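Notes from the couch: I finally walked every day in June

Back in the spring I told you all I was going to try walking before work, and a bunch of you wrote in to say good luck (and a few of you wrote in to laugh, fair enough!). Well, I did it. My total for the month was 3,152 minutes on my feet, up from 3,053 in May, and my knees are only a little bit mad at me. 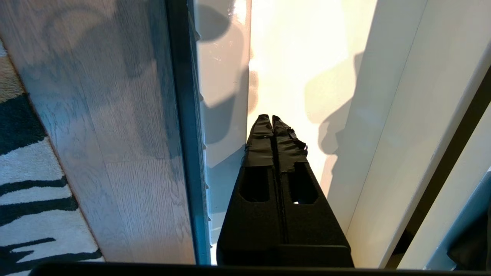
Wood on one side, white on the other.

My favorite route goes out past the Clullberg bakery, down the hill and along the creek to Brulia Park – 11 blocks if I skip the bakery, and I never skip the bakery. They put the cinnamon rolls out at 6:30 and I like to be third or fourth in line.

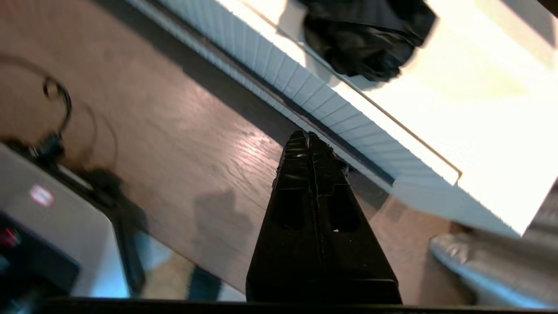 Issue 11

Shoes! Several of you asked. I wore out my old pair on the gravel by the creek and now I have some Dierckx ones a half size up, with thick socks. So far, no blisters. I still hate the laces, which come undone every time I start down the hill. 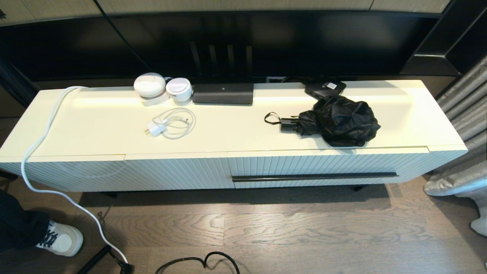

Coming up in July

I want to try the long loop by Clotent Pond before it gets too hot. Write and tell me if the footbridge is open again, and whether I should bring bug spray.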